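Wosis Hardwax Oil for Interior Timber

Clear satin finish for softwood and hardwood furniture, worktops and shelving

Product overview

Wosis Hardwax Oil is a solvent-reduced blend of plant oils and waxes for bare or previously oiled timber indoors. It soaks into the surface fibres and leaves a thin wax film on top. The finish resists water, tea, coffee and ordinary kitchen spills once fully cured. It is supplied ready to use and must not be thinned.

The clear satin grade deepens the natural colour of the wood slightly. On pine, the knots and darker grain lines become more distinct, and the timber continues to warm in tone as it ages. Customers who want to hold a paler colour should use the Zonmont pigmented grade for the first coat, followed by one coat of clear.

Suitable surfaces

Pine, spruce, oak, ash, beech and birch. Tables made up of separate planks can be treated without filling the seams. Work the oil along each seam with the edge of the brush and wipe out any surplus, as pooled oil stays tacky. Large or resinous knots should be wiped with methylated spirit and left to dry before coating.

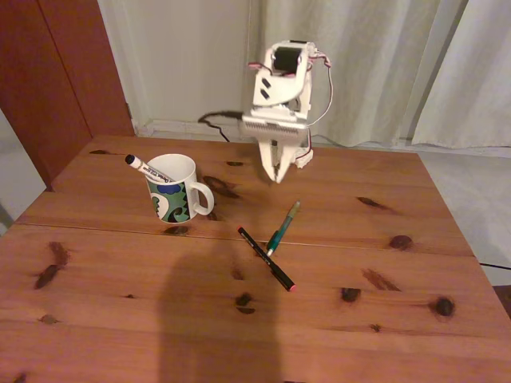 Preparation

Remove all varnish, paint and silicone polish. Sand with the grain, finishing at 120 grit for table tops and 150 grit for legs and rails. Finer sanding closes the surface and reduces uptake. Vacuum the dust and wipe down with a dry, lint-free cloth. Moisture content of the timber should be below 14%.

Application

Stir thoroughly, including the base of the tin. Apply 2 thin coats with a Manolakis flat brush or a short-pile roller. Spread each coat well and remove the excess with a cloth after fifteen minutes. Allow overnight drying between coats. Do not apply in direct sunlight or when the room is below 10°C.

Light use is possible the day after the final coat. Keep water, rugs and table mats off the surface until the oil has fully cured.

Maintenance

Clean with a damp cloth and neutral soap. Dull areas can be refreshed with a single thin coat, without sanding back the whole top.

Safety

Cloths soaked in oil can ignite by themselves. Soak them in water or lay them flat outdoors to dry before disposal. Keep out of reach of children.

Ordering

Tin sizes: 375 ml, 750 ml, 2.5 litres
Sheen: satin
Sample sachets: available from Tivmont trade counters
Storage: upright, tightly closed, frost-free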